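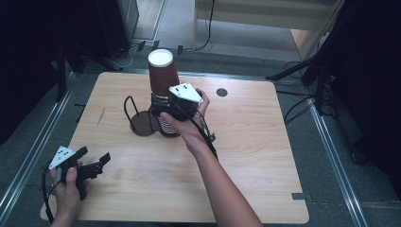

The Case for Slower Data Tooling

Opinion, Ornau Institute for Applied Manipulation
8th April

Most public discussion of robot learning concerns the policy: the network, its size, and the tasks it can perform. Far less is written about the software that stands between a human demonstration and the training run. It is the position of this institute that the neglected part now deserves the larger share of attention and of funding.

Consider a common exercise in our manipulation program. An operator works at a small table with a hand-held gripper in each hand and closes one of them on the lower part of a paper cup that rests in a holder. Each gripper carries a marker plate so that its pose can be tracked. To an observer the task is trivial. To the software it is a sequence of transforms, timestamps and jaw widths, any of which may be wrong without anyone in the room knowing it.

When the institute reviewed its holdings last October, it examined 1650 demonstrations gathered under the Notlow project. The review did not ask whether the operators had performed well. It asked whether the records could be trusted. In 70 of them, the jaw signal and the pose signal had drifted apart by enough to matter. A policy trained on such records learns to close its fingers before it has arrived. The usual response to that behavior is to collect more data or to enlarge the model. Either course is expensive, and neither touches the cause.

Three practices would have caught the fault sooner, and we believe they should be expected of any group that publishes results from demonstrations.

The first is a check at the time of recording. Our collection tool, Wuisan, formerly wrote files to disk and left all validation to a nightly job. It now refuses to close an episode in which marker tracking has been lost for longer than 15 consecutive samples. Operators disliked the change at first, and their complaint had merit: a refused episode costs time and breaks concentration. The threshold was adjusted twice in response. The refusal itself was kept.

The second is a stated frame of reference. A pose is meaningless unless the reader knows what it is measured against, yet data sets continue to be shared with that fact held only in the memory of the person who set up the room. We have received files in which the vertical axis had to be guessed. A short calibration record, stored with every episode and never in a separate document, removes the guesswork.

The third is replay. Before a batch is released for training, five episodes should be drawn from it and played through the planner against a model of the workspace. Replay exposes arm configurations that a human wrist can reach and a robot wrist cannot. It also exposes grasps that pass through the object they are meant to hold. A paper cup is useful here, as its taper gives a plain test of whether the recorded jaw width agrees with the recorded height.

It will be objected that such measures slow collection, and that scale has so far rewarded those who collected quickly. We accept the first point. On the second, the evidence is weaker than is often supposed, as the groups that report success at scale seldom report how much of their material was discarded, or by what rule. Until they do, the comparison cannot properly be made.

There is also a question of staffing. Tooling work is commonly assigned to whoever joined most recently and is rarely credited in publications. The institute has amended its own practice, and the maintainers of Wuisan are now listed as authors on any paper that depends upon it. We would urge our partners in the Davesent program to adopt the same rule before the next round of joint proposals is drafted.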